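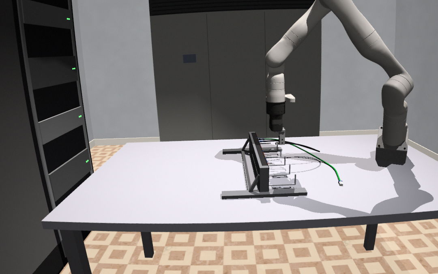

Is the Bresell safety scanner worth buying for a small collaborative cell?

For a cell where people walk up a few times an hour, it is. If your operators stand at the machine all shift, the money is better spent elsewhere.

We fitted one at our Patby site in January, on a cell that packs pump fittings into trays. The job used to run behind a fence with an interlocked gate, and every time someone topped up the trays the whole cell stopped and had to be reset by hand. With the scanner the robot slows when a person enters the outer zone and stops when they reach the inner one. It restarts by itself once the inner zone is clear, which our risk assessment allowed for on this job. Check yours before you assume the same.

Mounting took a morning. The bracket is sold separately, and I think that's mean at this price. The zones are drawn in a program called Kemeys, which runs on Windows only. It is dull to look at but I had the first zone saved before lunch. You can store 4 zone sets and switch between them from the controller. We use 2. 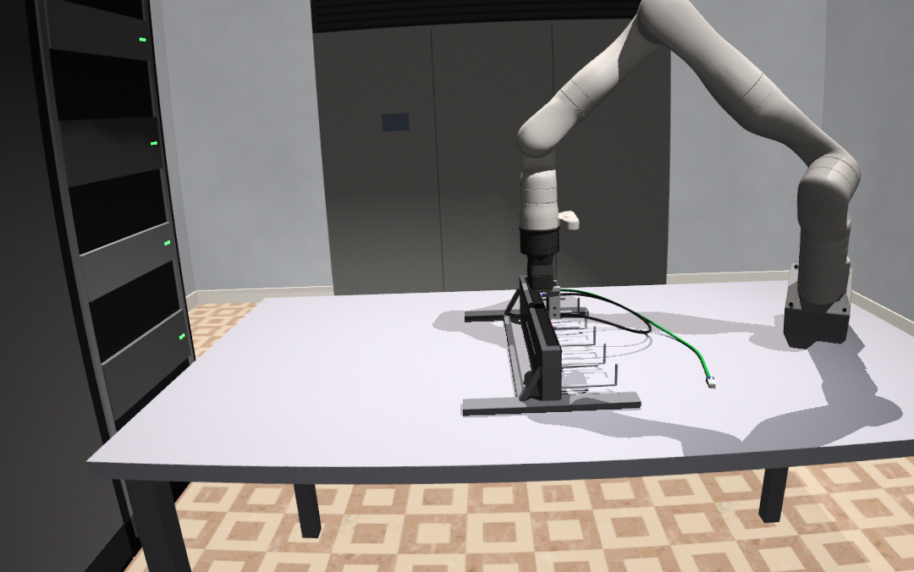
Wiring was slower. The connector diagram in the printed manual didn't match the one in the download, and the download was right. Apostolos Karamanlidis, our electrician, lost most of an afternoon to that. Support did answer the phone and sent a corrected page the next day.

In use it has been steady. We logged 39 stops in the first week, nearly all from a pallet truck being left too close to the outer line. We painted the floor and moved the truck bay, and the number dropped sharply. Dust on the window sets off a warning before it causes a fault, so a wipe at the start of each shift is enough.

I also tried the Bruvov unit on loan. It costs 500 pounds less and the bracket is in the box, but changing a zone means taking the cell down and loading the whole setup again. For a line that never changes I'd take the Bruvov. We swap trays most days, so we kept the Bresell.

Spare windows are on a long lead time. Order one with the unit.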